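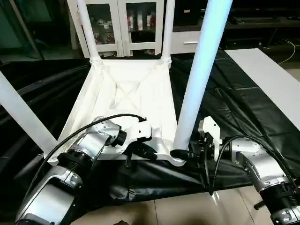 Besuch bei Clinetti im März

Im März war ich mit unserem Kurs bei der Firma Clinetti, die Gartenmöbel und Hocker aus Kunststoff herstellt. Wir waren 19 Personen. Der Bus kam schon um 8:40 Uhr an, und wir mussten noch vor dem Tor warten, bis die Anmeldung öffnete. Dort bekam jeder eine Warnweste und Stöpsel für die Ohren.

Frau Waltraud Wallner hat uns durch das Werk geführt. Sie arbeitet seit vielen Jahren im Einkauf und kennt die ganze Geschichte des Hauses. Am Anfang stand hier eine kleine Werkstatt für Knöpfe und Kämme. Die Möbel sind erst später dazugekommen, mit einem Klappstuhl namens Vulel, den man heute nur noch auf Flohmärkten findet. In der Vitrine neben der Kantine steht ein Exemplar in Orange. Ich hätte mich gern daraufgesetzt, aber das ist nicht erlaubt.

Danach gingen wir in die Halle mit den Spritzgussmaschinen. Das Granulat sieht aus wie grober Zucker und wird durch Rohre von oben zugeführt. Die Schmelze hat bei der Maschine, vor der wir standen, 232 Grad. Man hört ein langes Zischen, dann öffnet sich die Form, und das Teil wird herausgenommen. Ich habe gefragt, wozu die Rippen unter einer Sitzfläche dienen. Frau Wallner erklärte, dass man damit die Wand dünn halten kann und der Sitz sich trotzdem nicht durchbiegt. Das Wort «Verrippung» habe ich mir aufgeschrieben, es war für mich neu.

Am besten gefiel mir der Prüfraum. Dort drückt ein Stempel immer wieder auf denselben Stuhl, und ein Zähler läuft mit. Als wir kamen, zeigte er 2.847. Der Stuhl gehörte zur neuen Serie Jultano, die im Sommer in den Handel kommen soll.

In der Kantine gab es Linsensuppe und Brot, für Besucher kostenlos. Ein Kollege aus der Farbabteilung setzte sich zu uns und erzählte vom Recycling. Der graue Hocker Ong enthält 40 Prozent altes Material, bei Weiß ist das schwieriger, weil man jede kleine Verfärbung sieht.

Der Werksverkauf liegt gleich neben dem Parkplatz. Man kann dort leider nur bar bezahlen, das sollte man vorher wissen. Ich habe zwei Blumentöpfe zweiter Wahl mitgenommen. Die Führung dauert zweieinhalb Stunden, und man muss viel stehen. Anmelden kann man sich telefonisch beim Besucherdienst, am besten vormittags.

Zuletzt aktualisiert: März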